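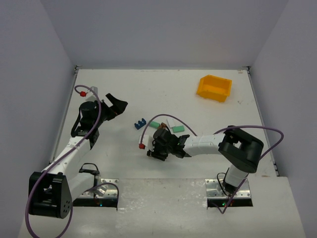 White work surface with plain, smooth walls behind it and at the sides.

Kivell Surface Cleaner, Concentrate
For tables, counters, panels and painted walls

Kivell is a mild concentrate for the daily washing of light-colored surfaces. It was prepared for workshops, classrooms, packing rooms and small laboratories, where a white table becomes gray little by little and the people who use it stop to notice. It takes off hand marks, pencil, light grease, tape residue and the dust that sticks to all of these. It leaves no shine and almost no smell.

We sell it in one size, the 2 liter bottle with measuring cap, and in a case for the customers who clean many rooms.

What it is good for

Use Kivell on sealed and painted surfaces, glass, hard plastics, stainless steel, and aluminum with a finished surface. It is also suitable for door frames, window sills, shelves and the outside of cabinets. On rubber feet and seals it does no harm in a short contact, but please do not leave them to soak.

Do not use Kivell on unsealed wood, on raw stone, on leather, or on screens. For oiled wood we have another product, Kavanagh Wood Soap, and the two should not be mixed in the same bucket. The wood soap contains oil, and on a white panel this oil makes a film which you will then have to remove.

How to dilute

For daily washing: one capful in a bucket of five liters.
For neglected surfaces: three capfuls in the same bucket, then wash again with clear water.
For single spots: a few drops on a damp cloth, directly.

Lukewarm water is best. Very hot water does not improve the result, and on some coatings it makes the surface dull. If your water is hard, change the bucket more often and dry with a second cloth.

Many customers write to us that the cleaner leaves streaks. In most cases the dose is too high. The cap looks small and it is natural to pour a little more, but a strong mix does not rinse well, and what stays on the table will catch new dust already in the same afternoon. When you see streaks, wash two times with clear water only and begin again with one capful.

About corners and edges

The flat middle of a table is easy. The work is in the place where the table meets the wall, along metal strips, around bolts and plates, and under the front edge where the hands rest. Fold the cloth to a narrow edge and pull it along the seam in one direction. When you rub back and forth, the dirt goes only from one side to the other. For bolt heads we recommend a soft brush, like the ones sold for washing vegetables.

Electrical parts, lamps and sockets must be kept away from the wet cloth. Switch off the equipment before you wash close to it, and apply the cleaner on the cloth, never by spraying.

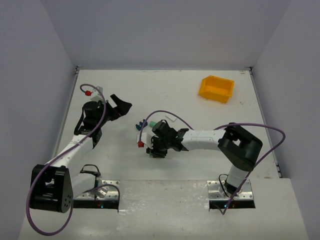
Scuffs are a different matter from dirt, and we want to be clear on this point. A dark mark from a rubber foot or a shoe will usually go away with the direct method and some patience. A scratch will not. If you can feel the line with your fingernail, the coating is damaged and no cleaner will bring it back. Please do not try with scouring powder, which takes away the remaining coating and leaves a matte patch that becomes dirty faster than before. With melamine sponges also be careful, they are a fine abrasive and should be tested first in a place that does not matter.

From our customers

"We have long white benches in the model-making room and we were using dish soap for years. I tried Kivell in December, first on one bench, and after two weeks I could find this bench from the door. The glue is still there, of course, but the gray is gone." - Treasa Ó Gríofa

"It does what is written on the bottle. I would like a bigger cap with clearer lines. With gloves it is difficult to see when it is full." - Tadhg Ó Súilleabháin

The new cap with raised lines is in preparation. It will fit the present bottle, and we will send it without charge to anyone who asks.

Cloths and accessories

Colton Cloth, flat weave, white. Washable, without fabric softener please, as the softener closes the fibers and the cloth will push the water and not take it up. Pack of 25.

Colton Cloth, flat weave, blue. The same cloth. Some rooms like to keep one color for tables and one for walls.

Motow Bucket, with inside marks for each liter. The handle locks upright, so it does not fall in the water.

Motow Seam Brush, soft bristle, long handle.

Specifications

Content: 2 liters
Color: clear, slightly yellow
Scent: none added
Foam: low
Storage: upright, closed, protected from frost
Shelf life: two years unopened, one year after opening

A bottle that was frozen can become cloudy. Let it come slowly to room temperature and turn it a few times. If it stays cloudy it can still be used for floors, but we do not advise it for white panels.

Safety

Keep away from children. Do not mix with bleach or with any other cleaner. In case of contact with eyes, rinse with plenty of water and ask a doctor if the irritation continues. For people with sensitive skin we recommend gloves, also with the diluted product. Surfaces on which food is prepared must be rinsed with clear water after washing. The full safety sheet is packed with every case and we send it by e-mail on request.

Ordering

Single bottle: item 189
Case of six bottles: item 189-C
The prices are shown in the cart after you choose your country.

For schools and companies we accept purchase orders. Write the item number and the delivery address on the order, and also the name of a person who can receive the goods, as the driver is not allowed to leave a case at an open door. Orders above 2,000 bottles in a year are handled by contract, and in this case please contact us before you order the first delivery.

Returns are possible for unopened bottles. For opened bottles we cannot give the money back, but if the product has damaged a surface from our list, send us a photo and the dilution you have used, and we will look at it together with you.

Page updated Feb 3, 2021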